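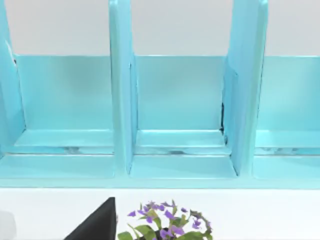
Empty shelves, pale turquoise. Current mood of the paperback section.

I have been trying to get rid of books for most of the summer and would like to report on my progress, which is poor. A thread.

The plan was simple. We're moving to a smaller place in January, and Lihua Mao, who is my wife and the brains of this operation, said we each had to lose half our books. She finished hers in an afternoon. She just picked things up and knew.

I started with the travel guides. You'd think those would be easy. My guide to Provalmont is 30 years old and recommends a hotel that has since become a parking lot, then a different hotel. I kept it. I may want to know where the parking lot was.

Then cookbooks. I own seven books about bread. I have made bread twice. One of those was a cracker.

My rule was going to be: if I haven't opened it in two years, it goes. Under that rule I would own a tax manual and the instructions for the dishwasher.

So I made a new rule. If I can remember one thing from it, it has earned its keep and can leave with honor. If I can't remember anything, well, then it's practically a new book, and who throws out a new book?

Lihua asked me to explain this rule again, slowly, and then went for a walk.

Tried selling some. The used bookstore in Drundbridge took one look at my box and offered me store credit. I came home with more books than I left with, but lighter ones, so I'm calling it a draw.

The man at the counter turned down my whole set of sea novels because "the sea isn't moving right now." I've thought about that sentence every day since.

Also tried an app called Mindbridge, where you scan the barcode and a stranger tells you what your book is worth. My college philosophy reader, the one that cost me a week of groceries, came back at 50 cents. I looked up from my phone and the book seemed to know.

People in the replies are saying "just use the library." I love the library. The library has a book sale. You see the problem.

Things I've found used as bookmarks so far: a dry cleaning ticket, a boarding pass, a very thin slice of what I hope was soap, and a birthday card I apparently never mailed. Sorry, Aunt Carol. It was a nice card.

Found my own handwriting in the margin of a Russian novel, page 12: "Important!! Remember this for later." There are no notes after page 12.

Someone asked about poetry. Poetry is exempt. It's thin, and it makes the movers think well of you.

Someone else suggested I take photos of the covers and keep those. I tried it with one mystery and spent the evening wondering who did it. Had to get it back out of the donation box. It was the brother-in-law.

Update as of tonight: one box out the door, and I carried it to the car myself, and I only went back for two of them.

Lihua has offered to do the rest while I'm at work. She says I won't notice. I've been told which day it's happening and asked to stay late at the office.

If anyone wants a set of sea novels, you pay postage. Volume 4 has some coffee on it, mostly in the storm chapters.

Not volume 6 though. I'm in the middle of volume 6.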